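The Working Top: Choosing and Keeping a Wooden Bench Surface

February 27, 2021

A bench top is usually the last part of a workshop to be specified and the first to be blamed. The frame below it is drawn, priced and argued over. The top is often whatever the supplier has in stock. In a new fit-out at Trokbridge, the order was reversed: the top was settled in January and everything else was arranged to suit it.

Wood remains a sensible choice for a bench that has to carry equipment. It takes a screw wherever one is needed, it can be repaired with ordinary tools, and it does not ring when something is set down on it. Steel is stiffer for a given thickness, but it is noisy and it throws back the light. Stone and resin tops are flat and heavy, and drilling them after delivery is a job for the supplier.

Thickness should be decided by the heaviest fixed load and by the distance between the supports. A load that stays still is easy to deal with. A load that moves will find any flex in the top and return it as vibration at the far end. Cross rails under the fixing points do more good than extra thickness everywhere, and they cost less. At Trokbridge the rails were placed after the positions of the fixed equipment had been marked out in chalk, and two were moved before anything was drilled.

Finish matters more than species for daily use. Gloss varnish is easy to wipe, but it produces bright patches under a lamp, and small parts are hard to see against them. A matte finish spreads the light. It still shows lighter and darker areas as the lamps and the things on the bench change position, and a mid-brown tone keeps these within a range the eye can manage. 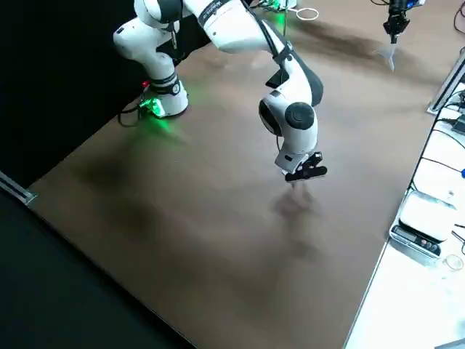

Shadow is the other half of the lighting question. A single lamp gives a dark, hard edge beside anything tall, and this can hide the point where work is being done. Two lamps set well apart give softer and weaker shadows. They should be tested with the tallest equipment in place, as a bare bench will give a false result.

Cable routes come next. Leads that leave from the foot of a machine should run to the nearest edge and go down behind the top. Spare length should be coiled loosely and kept at the back. Tight coils strain the cable where it enters the plug, and they tend to spring open across the working area. The Trelport guide to bench wiring asks for power and signal leads to be kept on separate sides. On a narrow top this is difficult, and crossing them at a right angle is an acceptable compromise.

Status lights are worth some thought at the layout stage. They should be visible from the normal working position without leaning over. A strong coloured light close to the surface will tint the wood beside it, so colour matching should be done elsewhere on the bench.

Fixings should be bolts passing right through, with wide washers on the underside. Wood screws are adequate for light brackets but will loosen under repeated movement. Check the bolts after the first week and again after 53 working days, which is the Trokbridge interval. The timber moves a little with the season, and a bolt that was tight in winter may need a further quarter turn by summer.

Maintenance is short. Wipe with a damp cloth, dry at once, and rub down any raised grain with fine paper along its length. Renew the finish every 6 months on the working area and once a year elsewhere.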